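The Open Room: How Small Households Divide a Single Space

Home and Interior | Published 2023-03-23

The single open room has become the ordinary condition of a large share of rental housing. Kitchen, sitting area and laundry are no longer separated by walls, and the work those walls once performed now falls to furniture, fabric and habit. This feature considers how households living in such rooms arrange their belongings, and what the Clurar apartments may offer to other tenants and to those who furnish homes on a modest budget.

The Clurar building was converted from offices and let to its first tenants in February. It contains 249 dwellings, the majority of them planned around one principal room with a kitchen at the rear. The structural columns of the earlier building were retained. Tenants were supplied with a sofa, curtains and kitchen cabinetry; all other furnishings were left to them.

A column in the middle of a living area is commonly regarded as a defect. Residents have tended to treat it as a boundary. The sofa is placed to one side, and the space beyond the column is given over to a side table, storage and clothing. The arrangement requires no partition and leaves the floor free of additional cabinets. It also gives the sofa a fixed end point, which discourages the gradual drift of seating towards the window that is familiar to anyone who has lived with light furniture on a smooth floor.

Colour has been handled with similar restraint. Cream upholstery, beige cushions and white walls are forgiving companions in a room where several activities must share the same light. Under such conditions, small objects carry most of the colour: a bottle cap, a basket, the yellow of a potted plant. Households that have kept the larger pieces pale report that they feel less need to conceal everyday items, and that a table holding a storage box, a jar and a drink can remain as it is when visitors arrive.

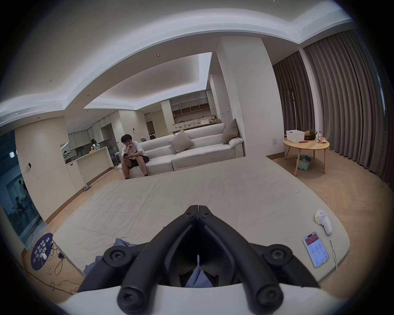
The floor remains the most contested surface. In a larger home, a mattress or padded mat would be confined to a bedroom. In a single room it serves by turns as a bed for guests, a place to fold clothing and a surface on which to set down a telephone or a cloth. The building's furnishing guide, prepared by the design office Kosier, recommends that any pad of this kind be pale in colour, light enough for one person to lift, and fitted with a removable cover. Creasing is to be expected and should not be taken as a sign of wear. Airing the pad upright once a week is advised, particularly during the cooler months when windows are kept closed.

Storage beneath tables has proved more useful than storage above them. A round side table with splayed legs will generally accept a basket underneath without obstructing a person's feet, and the basket can be drawn out and carried to wherever its contents are wanted. The same guide cautions against deep boxes in this position, as items at the bottom are seldom retrieved. A box with a lid is better kept on the tabletop or on a counter.

Clothing presents a more difficult question. Few of the Clurar dwellings have a built-in wardrobe in the principal room, and many tenants rely on a slender metal rack. Placed against a wall, such a rack draws the eye. Placed near full-length curtains, it recedes considerably, especially where the fabric is a muted grey or brown. The curtains in the building were made by Altıntaş, a family workshop, and were deliberately cut with generous width so that the folds would stay deep when drawn. A quieter room is a further benefit, as heavy fabric softens sound that would otherwise travel between the kitchen and the sofa.

At the rear of the plan, the kitchen relies on a combination of closed cabinets and open cubbies. The cubbies were a late addition, supplied by Staltlow, and opinion on them is divided. Some tenants value having dry goods and dishes within reach. Others find that open shelving attracts cartons and packaging that would be discarded if a door had to be opened to store them. The recommended practice is to reserve the lower cubbies for items in weekly use and to leave at least 2 of the upper ones empty, so that boxes arriving from the shops have a place other than the counter.

Expenditure has been moderate. The allowance provided to each household for supplementary furnishings was $1,325, and the average amount claimed was slightly lower. Side tables, baskets and cushions accounted for most purchases. Applications for the next intake close at the end of the season, and the furnishing guide may be consulted at the leasing office during regular hours.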